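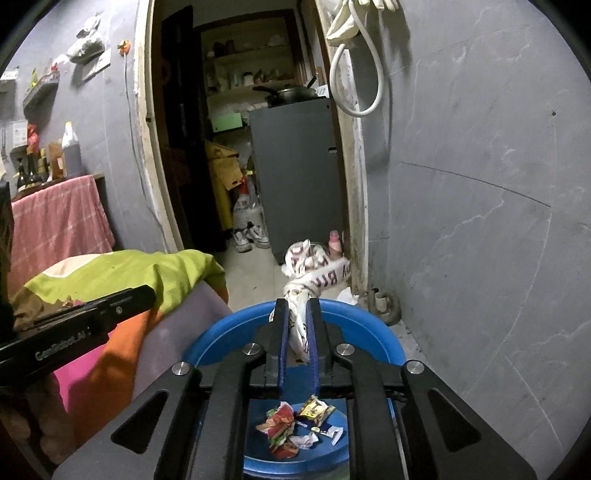

Page last changed: January, 7.20 pm

Up at 7 with the knee stiff again. Kettle on, two slices of toast, tablets. It rained in the night and the water butt by the shed is full to the lid, so I have left the tap on it running slowly into the bean trench.

Bus to Prelutitz mid-morning. The fare has gone up by 20 pence. I got off at the bridge and walked the rest, past the old Kirnar works, where they have taken the windows out of the top floor and put boards up. The path along the river is mud from the weir to the second gate. I should have worn the other boots.

At the market I bought leeks, a swede, a bag of onions and 4 eating apples. The bread stall was not there. I asked at the hardware shop for a hinge like the one on the coal shed and they had the size but only in brass, which I don't want outside. They are going to look in the back and ring me. Paid 65 pence for a washer for the bathroom tap.

Soup at Yu for lunch, the one with noodles and greens. I had a table by the radiator and read most of the paper. The council is talking about closing the library in the afternoons again. They said the same last winter and it stayed open.

Home by three. Changed the washer, and the tap now drips less than it did but it still drips. I think the seat is worn. Emptied the kitchen bin, did the bathroom floor, and wrote to Prostent about the boiler cover, as they have charged me for the same month twice. Kept a copy of the letter in the blue folder.

Leek and potato for supper with the end of the cheese. Wind getting up from the west now. I have brought the geranium pots into the porch and put a brick against the gate.

Tomorrow: stamps, lamp oil, ring about the hinge.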